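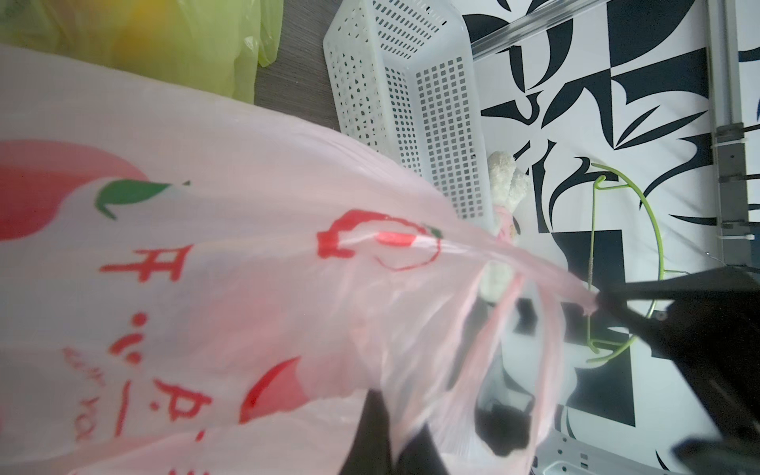
Back bench and toy corner, monthly check with my comments
Hallach swap room
Checked by me, November 19, 2021

I've kept to the usual list, so skip to the bits marked "to do" if you're in a hurry. I do go on a bit!

1. Floor of the bench
Fair. It's the dark grey wood-grain one and it shows every little white crumb. Swept in February and looking good then, less so now. To do: brush before anything gets sorted on it, and again at the end.

2. Carrier bags
This is my big one. Thin plastic bags and small children don't mix, and we're a toy corner half the time. Anything thin enough to see through goes in the high drawer once it's been emptied, please — the pink ones especially, they look like something to play with. A bag with a stretched handle can have one more trip at most and then it's for recycling. To do: find a proper hook for the drawer, the Karkumico one came off in my hand.

3. Knotted bags
I don't mind a knot at the top while a bag is waiting its turn (the yellow-green one is tied like that), but a knotted bag shouldn't stay past closing. Undo it, look inside, sort it. If it's food it goes home with somebody.
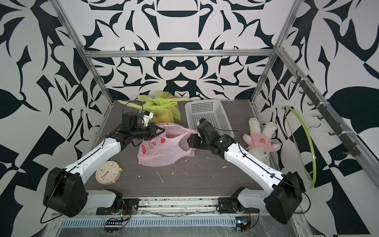
Zdislava Brabec wrote back on the last list that she'd rather we stopped tying the bags altogether, as she broke a nail on one and ended up cutting it open with scissors, and could we have clips instead. Fine by me! Drukudier do a box of 400 and that would see us through for years.

4. White basket
Pass. Run a finger round the rim for sharp bits and look at the small square holes for anything poking through. It's a handy size and I'd happily have another.

5. Soft toys
The white rabbit in the pink shirt stays on the bench for now. Tug the ears, tug the seams, check the little bear face on the shirt for loose stitching. I did all that and was quite rough about it — pass.

6. Cables and cords
Loops are what I look for, anything hanging low enough for a small hand. To do: tie up the black cord by the metal rack, down below the clock. 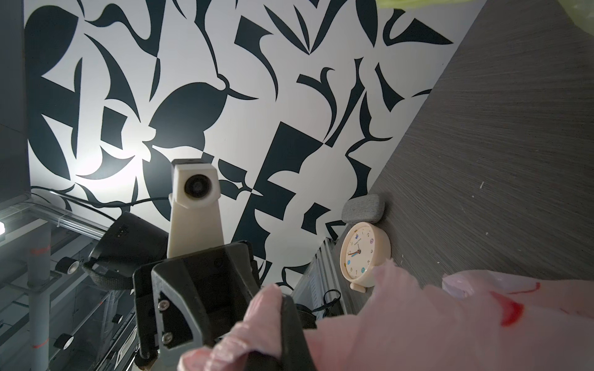
7. Alarm clock
Small cream one with hands. Battery cover shut, stand steady, nothing leaning on it. Pass, though I'd like it further back.

8. Walls
Wipe with a damp cloth only. I tried the Wi spray on a corner once and had to keep the window open all afternoon. Pass.

Next person, please write your comments under mine and leave the pen in the drawer.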